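Convertible mittens: where does the flap go?

Posted in Knitting & Handmade Accessories by Ysaline Perrin

I'm making fingerless gloves with a fold-over mitten top for my brother, who sells hot cider at football games in November and needs his fingers for making change. The pattern says to pick up stitches "across the back of the hand" and leaves it there. I picked up just below the knuckles. The flap now stops at his fingernails and he looks like a man wearing two egg cozies.

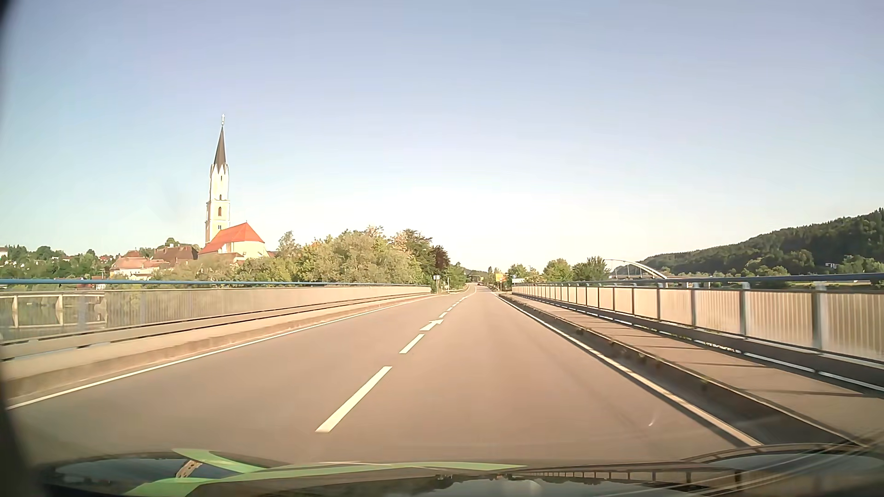 The yarn is Dultance worsted, 339 yards to the skein, and I have 25 yards left. I'd like a stripe too, one plain line like the solid white one along the edge of a road, except that mine comes out with a step in it every round. Can I save the flap without ripping the whole hand?

Peadar Brophy

Yes. Pull out the flap only and pick up lower, halfway between wrist and knuckles. Try it on his hand, with his fingers straight. People always test it on a curled fist and then wonder.
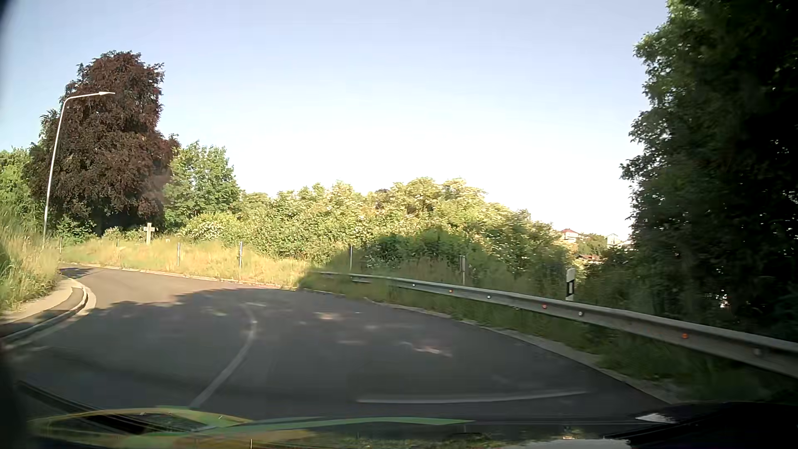
Make the flap 2 inches longer than you think, because the fold eats some of it. For the step in the stripe, knit the first round of the new color as usual. On the next round, slip the first stitch and carry on. It won't vanish, but from the cider side of the counter it'll pass.

Huguette Coste

I just buy mine.
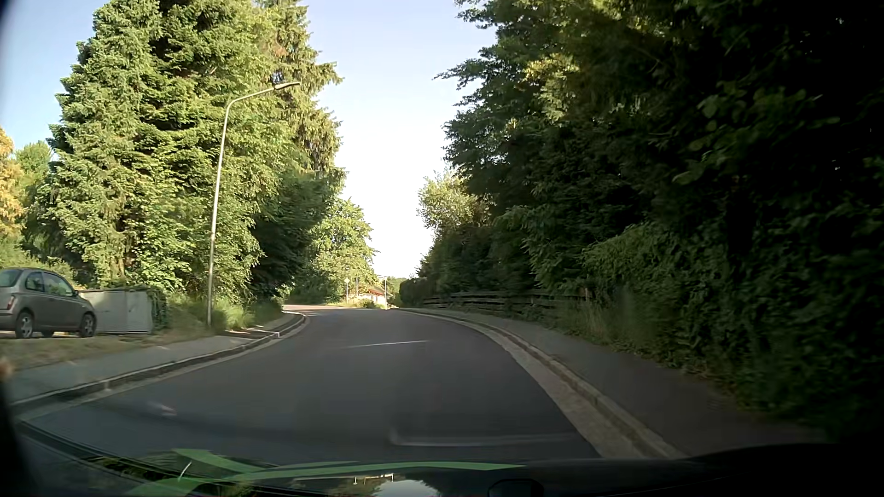 Olesia Lytvynenko

Agree with Peadar on the pickup, but use a needle one size smaller for the ribbing on the flap or it will gape. I ribbed mine for 7 rounds. Also sew a button on the back of the wrist and put a loop at the tip of the flap, otherwise it flops into whatever he's pouring. Ask me how my left one came to smell of chili.

25 yards won't do both flaps if you want them lined. Unlined, reuse what you rip out and you should be fine.

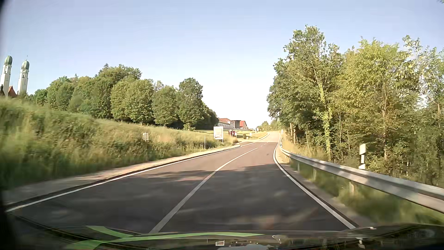 More in Gloves & Mittens

Thumb gusset has a hole big enough for a second thumb
Can I felt only one mitten on purpose?
Washing Gedine wool after a mustard incident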